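GENIA OPENS CLOTHING REPAIR AND REUSE ROOM IN GULLTON

GULLTON, March – Genia, the clothing reuse service, has opened a sorting and mending room in Gullton. Residents can drop off clean clothes they no longer wear and pick up repaired items at no charge.

The room has 20 sorting bins and 6 sewing tables. Staff check each piece for stains, loose seams and worn trim before it is folded and shelved by size. Items that cannot be worn again are cut up for cleaning cloths.

During a trial period at its Jaltamden site, Genia took in 1,425 garments. Children's tops and sportswear made up the largest share.
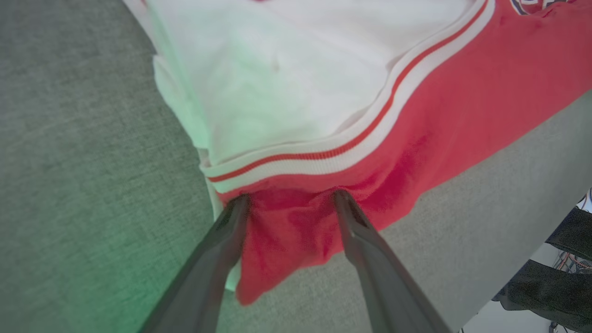

A red and white garment with striped ribbed trim, laid on a gray textured surface.

Drop-offs are accepted from 9 a.m. to 4 p.m. Clothes should be washed, dried and placed in a closed bag. Shoes, pillows and bedding are not accepted at this time.

Genia will also hold free mending classes in the room. Each class has space for 28 people and covers buttons, hems and ribbed cuffs. Needles and thread are supplied.

Sign-up sheets are at the front desk in Gullton.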